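Usbridge Robotics Club: the laundry term

The club voted in the spring to enter the household round of the Juvar Student Challenge, mainly on the grounds that the other rounds involved drones and we had been asked to stop with the drones. Household means clothes. A sheet of rules arrived, most of it about sleeves.

The plan is to teach by showing. Members work a hand-held gripper through each move, over and over, the recordings go onto the club computer, and a model that has never owned a sweatshirt is expected to draw conclusions. We have 462 recordings so far. The target for entry is higher than that, and we are not discussing it until after exams.

Picking a garment up is the part everyone assumed would take an afternoon. Thick fabric bunches, the fingertips close on whichever fold comes first, and what you meant to be a hem is now the middle of the back. Sessions run 50 minutes, and it is surprising how long that is when you are being outwitted by knitwear.
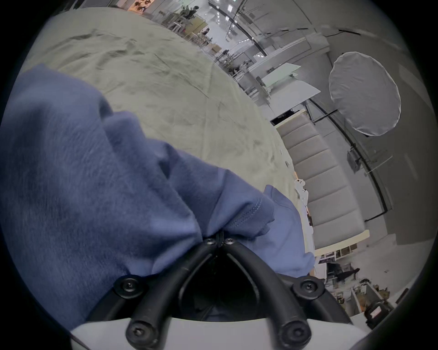
One parent wrote in to ask whether the club could move on to fitted sheets, as her household had given up on them and would take help from any quarter. The request has been passed to the software group, who went quiet. Fitted sheets are not in the rules this year – we checked twice, with some relief.

The grasping group now has 4 members and could use more. No coding needed, patience preferred. Please bring clean clothes you don't mind seeing handled badly, and put your name in them – the Bozsik Hall lost property box is full. Training on the Stanomard software is on June 20, straight after school, and there will be snacks if the budget survives the motors.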